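Search this site Go

Cesten open day, quick notes

Got to the Cesten works just before 2, after the bus dropped us at the wrong gate. Long walk round in the drizzle. Sign in, sticky badge, tea from an urn. Very good flapjack.

Tour goes in groups, ours was the Wednesday regulars plus two families. First the old building — brick, low ceilings, smells of machine oil. It was Grulano's until they moved out to Alov, and thier name is still over the back stairs. 1,331 people worked here at the peak, says the board in the hall. Now it's 382.

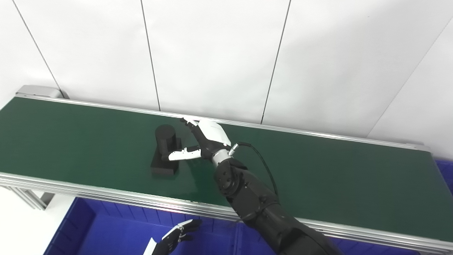
Green-topped conveyor with aluminium rails, packing side.

Then upstairs for the archive room, best bit by far. Wage books, a cricket shield, the Vigfúsdóttir drawings in flat drawers. You can ask to see them but only 4 at a time. I could of stayed all afternoon.

Shop is tiny. Cards only, no cash. Parking free but full by lunch — go early. Next one is in January, book ahead.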